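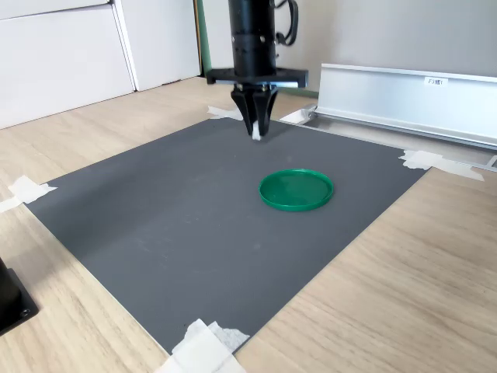
The Long Life of the Short Lunch

The town of Sellach once had a lunch hour, and it lasted an hour. Shops pulled their blinds at noon, the bank locked its doors, and anyone who needed a stamp at half past twelve went without. People complained about it constantly, mostly over soup.

The hour is gone now. At Pultura, the insurance office that takes up most of Mill Street, the official break is 30 minutes, and the unofficial one is however long it takes to eat a sandwich with one hand. The break room has 12 chairs. On a Wednesday in June I had my pick of them.

I kept a lunch diary for 100 workdays, which tells you something about my social life. I ate at my desk on most of them. My best meal was a bean stew at Guerra, a diner with a counter, four booths and a waitress who regards a request for the check as a personal insult. It took 50 minutes. I came back to find 104 unread messages, and the world had got by without my answering a single one.

The food business has noticed our hurry. Trurel, the chain by the station, sells a box called the Quick Noon, which has 300 calories and the flavor of a waiting room. The line for it takes 15 minutes. You could boil an egg in that time, peel it, and still have a few minutes left to feel superior.

Some offices are trying to bring the real thing back. One has banned meetings between twelve and one, so everybody now books them for five past one and spends lunch getting ready. Another bought a long table. It holds the printer.

I still go to Guerra when I can. The stew is off the menu until fall, but the grilled cheese is good, and they still won't bring the check.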